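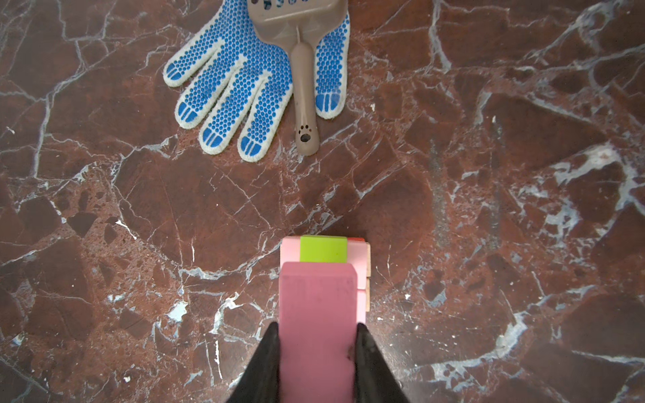 Dotted glove and litter scoop on the entry hall floor, red marble.

Feb 18, 2020

Floor survey, Girkby house, entry hall. Stone is a dark reddish-brown marble, heavily veined in white and pale gray. The veins branch and cross with no main direction, and the ground between them is broken into angular pieces, some maroon, some closer to rust. Polished finish. Client has no paperwork for it. The previous owner called it "the Colombo floor", which I take to be a builder's name and no use to us as a quarry name. Logged under job 2301 as red brecciated marble, source unknown.

Main question is whether the white specks are in the stone or on it. There are small specks and chips scattered over the whole area I looked at. The client thinks the floor is pitting. Saqib Kazmi thinks it is mostly cat litter and old polish. I think both are partly right and the proportions matter for the quote.

Method. Swept one test patch by the inner door with a soft brush, then wiped with a damp microfiber, plain water. Waited for it to dry. Went over the patch with a hand lamp held low, then with the loupe. Marked anything still white with a grease pencil dot on the masking tape border, not on the stone.

Result. A good part of the loose material came up with the brush. It was pale and gritty and crumbled when wetted. What stayed behind falls into two kinds: short ends of vein that surface as dots, flush to the fingernail, and actual losses, where the nail catches. The losses sit along vein edges, as expected. None deep enough to need resin on its own. The patch is small, so I would not stretch this to the full hall.

There is also a wide, cloudy gray-white streak running on the diagonal. Client asked if it was a water stain. I do not believe it is. It has the same look as the thin veins at its edges and grades into them. Did a drop test on it and on plain red stone next to it. Both drops held their shape for the full seven minutes, so the sealer is still doing something in both places. Treat the streak as mineral and leave it alone. No poultice.

Litter is the real problem for the finish. The tray is kept in the utility room and the grit walks out through the hall. The scoop gets put down wherever it was last used – taupe-beige plastic, slotted head, paw print near the end of the handle. The plastic is harmless to the floor. The grit under it, when somebody slides it aside with a foot, is less so. Asked for a mat at the utility room door and a hook for the scoop. Client agreed to the mat.

Gloves. Used the white knit pair with the blue dots and the solid blue patches at the fingertips. Good grip on the lamp and the buckets. Poor choice for feeling the surface: the patches hide anything finer than a real chip, and the knit between the dots picks up grit and carries it to the next area. I rinsed mine and it was still shedding. For the rest of this job use bare fingers for the check and keep the knit gloves for lifting only. Saqib has asked for this to go in the Zistham notes too, same complaint there.

Abrasives. Tried the 2000 pad by hand, wet, on a dull spot behind the door. Came back to match in a few passes with the Konov paste after. Did not go coarser and see no reason to. Slurry was pinkish, so the pad is cutting stone as well as wax. Keep the passes short – the white veins seem softer than the red and will dish if we lean on them.

To do before the next visit:
Vacuum with the brush head, whole hall, twice, before any water goes down.
Repeat the fingernail check on a second patch nearer the front door, away from the litter traffic.
Ask client when the floor was last sealed. She says July but could not say which year.
Order more 2000 pads. The box in the van is almost empty.
Quote for clean and hand polish only. Filling to be priced separately once the second patch is read.

Saqib wants the low-lamp check repeated after dark with the hall light off. Fine by me, if the client is happy with the hour. Will call her about it.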